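About Pekano

Pekano is a small workshop school for people who want to learn how robot arms behave, and also how they misbehave. We started in Dekstead with one table, one arm and a small group of evening students. Now we also run courses in Notness, but the Dekstead room is still where we do most of the testing.

Our students come from different jobs. Many of them never built a machine before. We teach with small desktop arms made of printed parts, and with simple tasks: find the cube, take the cube, put the cube on the correct square. It sounds easy, and on a good morning it is easy.

What we learned in July

We want to write openly about one fault, because it changed the school more than any success did.

In July we prepared a long run of the cube task, 1000 attempts in total, spread over many days. The arm had a camera near the gripper and a printed grid with numbered squares. During the first days we were very satisfied. Then came a group of failures, 31 of them, and almost all were in the same part of the day. The arm stopped before the cube, or it closed on nothing, and two times it pressed the gripper down into the table and continued to push. 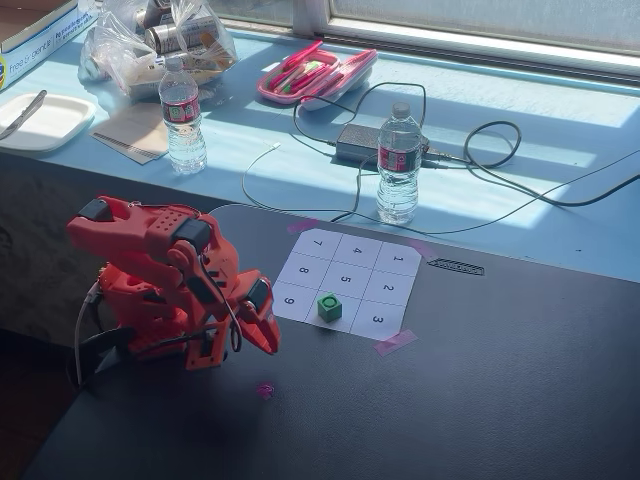
We first blamed the motors. We changed the one at the wrist, we made the calibration again, and we checked each cable for a bad contact. This took us about 2 weeks and it did not help. One student had written the hour of every failure in her notebook, and from her list we finally understood that the sun was the problem. When it came low through the window, the table in front of the gripper became white for the camera. The side of the cube became nearly white too, and the program could not say any more where the cube ended and the table began.

The pressing was a second fault, and a more serious one. Our program had no limit for how long a motor may push against something that does not move. With a small arm the result was a warm motor and a mark on the table. With a bigger arm it can be somebody's hand. We had explained this limit to students in the first lesson of every course, and we did not have it in our own code. 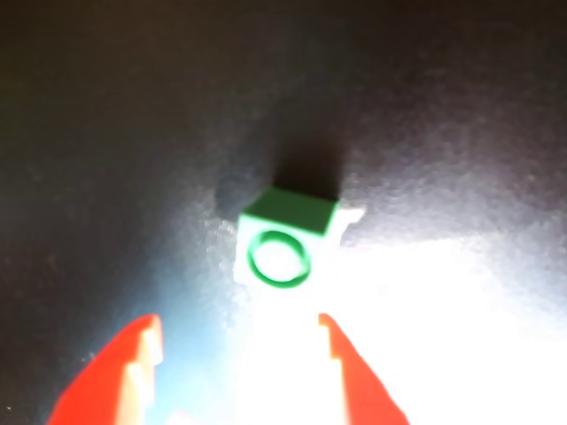 Pekano school pages – page 2

How we work now

After July we wrote new rules for all our rooms. They are short, and every student receives them on paper.

Every motor has a limit for load and for time. If the limit is reached, the arm opens the gripper, goes up and waits for a person.

The power switch must be in reach of the person who watches. Hands stay outside the grid while the program is running, also when the arm seems to be sleeping.

We test each task in morning light, in evening light and with the lamp only. A result from one kind of light is written down as such, and we do not call it finished.

Failures are kept in the same file as good attempts. Before, some of us deleted them, and we are not proud of this.

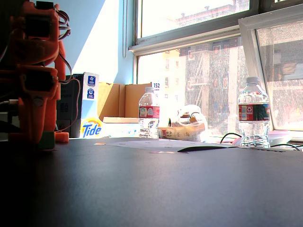

The arm at the window side of the table, in strong daylight.

We did not close the window. Several visitors proposed a curtain, and for a company this is maybe the right answer, but our students will later work in places where they can not choose the light. So the difficult table stays, and it is now the subject of its own lesson in the Hedlund course, our program for beginners. The group has to find the fault from the failure list alone, without help from the teacher. Most groups also begin with the motors.

Who can join

The Hedlund course is open to adults without experience. You need basic English, patience and closed shoes. The course in Notness has the same content and smaller groups – please write to us early if you prefer this one. Schools and small firms can ask for a visit, and we gladly share our safety rules with anyone who wants to use them.

If you find a mistake in the rules, or had a similar fault with your own arm, please tell us. We answer every message, although sometimes slowly.

Page last changed 10/17/26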